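Notes on Replay Tooling and Marker Tracking in the Stumow Pipeline
2019-01-25

The purpose of this post is to record the changes made to the Stumow replay pipeline during January, and to set out the reasoning behind them while it is still fresh. Several readers asked for a written account after the last entry, which covered only the calibration step. The present entry deals with what comes after calibration: pose tracking, segment selection, and the checks performed before a trajectory is passed to the planner.

Stumow takes recordings made with hand-held grippers and converts them into paths that a two-armed robot can attempt. It is a modest code base. The tracking module was inherited from an earlier project called Antoniuk, and a fair amount of its structure remains, including a configuration format that I would not choose again. The planner is newer and was written at Bestport, where the present work is carried out.

The set under review contains 737 recordings. Of these, 404 passed every check under the old rules. That share was lower than expected, and the first task of the month was to establish where the remainder had been lost. The log files were of limited help. They reported that a recording had been rejected, but gave the name of the last check to run, which was often a different check from the one that had failed. This was corrected first, and I would advise anyone maintaining a similar tool to examine their own logging before drawing conclusions from it.

Once the logs could be trusted, the largest group of rejections proved to come from the tracker. Each gripper carries a cube with square markers on its faces, and the pose of the gripper is computed from whichever faces the camera can see. A single visible face gives a pose that is acceptable in position and poor in rotation. At certain angles the solver has two answers of nearly equal quality, and the old code chose the better one for each image separately. The result was a gripper that appeared to flip back and forth many times in a second. The smoothness check then rejected the whole recording, quite properly.

The new version keeps both answers for a short window and selects the sequence that requires the least rotation overall. Where two faces are visible, all corners are solved together as one rigid body, and the ambiguity largely disappears. Recordings that involve large objects are of particular interest in this respect, as the object can hide a cube for long periods while both hands remain in use. Furniture handling is the most demanding category we have.

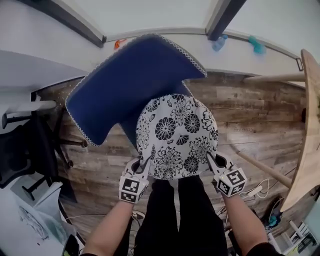

Gakine wrote in response to the draft of this section that a two-handed hold ought to be treated as a constraint in its own right. If both grippers have closed on the same rigid object, the distance between them should stay fixed until one of them opens, and the tracker could use that fact when one cube drops out of view. The message went on to ask why the planner was given two separate paths at all, when a single path for the object and two fixed grasp offsets would carry the same information.

The suggestion is a sound one and has been adopted in part. The tracker now accepts an optional label marking a segment as a shared hold. Within such a segment, the relative pose of the two grippers is estimated once and then held nearly constant, with a small allowance for slip. The allowance is needed for soft surfaces. A fingertip pressed into upholstery can shift without losing its grip, and a strictly rigid constraint would push that movement into the rest of the estimate, where it would be very difficult to find later.

The second part of the suggestion has been deferred. Planning for the object and deriving the arm motions from it is the cleaner formulation, but our collision checker expects arm paths as input and would need to be rewritten. It also has no notion of a held object that changes shape or orientation requirements between pickup and release. I expect to return to the matter when the checker is next opened for maintenance.

Segment selection received smaller changes. The tool previously cut a recording whenever either gripper was lost for more than 4 images in a row. The limit is now 7 in general use, and a longer gap is permitted inside a shared hold provided that the other cube remains tracked. Gaps filled in this way are marked in the output file, and the planner gives them less weight. The viewer draws them in a lighter shade – a minor addition, but one that has saved a good deal of time during review.

Processing the full set again takes roughly a night on the machine at Bestport. The revised rules have been run on a small portion only, and I do not wish to quote a new acceptance figure until the whole set is finished. The old configuration files will continue to load, with a warning. Users who have written their own checks should note that the pose record has gained one field, named hold_id, and that it is left empty outside shared holds.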